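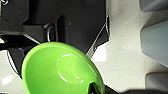 A green bowl at the gripper, from the wrist camera.

About Findska

Findska develops software that allows robot arms to handle ordinary household and workshop objects. The company does not build arms or grippers. Its work is the layer between the camera and the motors: recognizing what is on a surface, deciding where to take hold of it, and planning a path that the arm can follow safely.

The company began as a small consulting office that wrote control code for packaging lines. Customers kept returning with the same request, which was for a robot that could cope when an item was placed a little differently each time. Findska closed its consulting work and has been a software company ever since. It now employs 39 people, most of them engineers.

What We Make

Codine is our perception package. It takes in color images from a camera mounted at the wrist and returns the outline and tilt of the objects in view. Bowls, cups and trays receive particular attention. A glossy inner wall throws bright highlights that can be mistaken for an edge, and a rim seen from close range may run out of view altogether. Codine was trained with such close views in mind, and each release is tested against a fixed set of 3306 recorded grasps before it is sent to customers.

Duman is our motion planner. It receives a grasp from Codine, or from a customer's own system, and works out how the fingers should approach. For an open container this often means placing one fingertip inside the wall and one outside it, with enough clearance to close without pushing the container away. Duman checks its plan 500 times per second while the arm is moving and will stop the arm if the plan no longer holds.

Dresine is the tool our own engineers use most. It plays back a recorded session with the camera view, joint positions and planner decisions side by side, so that a failed grasp can be studied step by step. It was written for internal use and was released to customers after several of them asked for it.

How We Work

Every engineer at Findska spends part of each month in the test room, including those who work only on planning code. Failed attempts are kept and labeled with the same care as successful ones. The current object library holds 532 items - kitchenware for the most part, along with hand tools and small boxes.

Release notes for all three products are published each November and May. Requests for evaluation copies are handled by the customer desk, which also arranges visits to the test room.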